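Two-Arm Sorting Table: Project Report
Shared Workshop, April

1. What we set out to do

The Areo table was pitched to our group as a small parts sorter. Two arms, two clear bins, and a learned controller called Sollia that was supposed to move batteries and other small items from one bin to the other without anyone writing down positions. I signed up for the build and stayed doubtful about the controller. Both feelings have lasted.

2. The build

We spent more on the table than on anything that thinks. The total came to $800, and the wood border and black rail took a bigger bite out of that than I wanted. The rail is stiff, I'll give it that. Cable routing is still bad. Both bundles run down off the arms and over the border, and I would redo them before adding anything else.
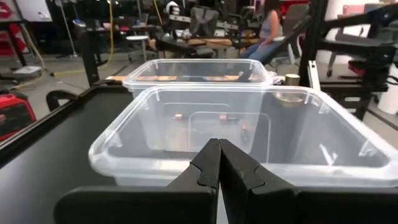 The clear bins were my complaint from the first week. Thin rims catch the light, the walls are see-through, and a camera has a hard time saying where plastic stops and table starts. The project guide from Cantero says clear containers are "supported." I'd like to know what they tested. We kept the bins anyway, partly out of stubbornness.

3. Results

We logged 1717 attempts. Of those, 908 ended with the item in the correct bin. That is a little better than half, and the write-up on the Arosby forum that talked us into this project made it sound a lot better than that. Most misses were at the bin wall. A finger touches the rim, the bin slides, and every grasp after that is off until a person puts it back.

Batteries lying flat near a wall were the worst case. We also tried a run of 80 attempts with the bins taped down. Fewer of them slid, obviously, but I don't think 80 is enough to claim anything and I asked for that chart to be left out.

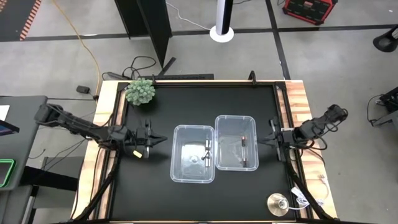
Would one arm have done the same job?
Probably, for this task. The second arm was meant to hold a bin steady while the first one picked, and we never got that working well enough to measure.

4. What I would change

Opaque bins, a cheaper border, and a fixed stop on the table so the bins can't wander. I would also run a plain scripted version first, with taught positions, so there is something to compare Sollia against. We skipped that step, and it leaves a hole in the report. The scripted run is on the bench list for Friday.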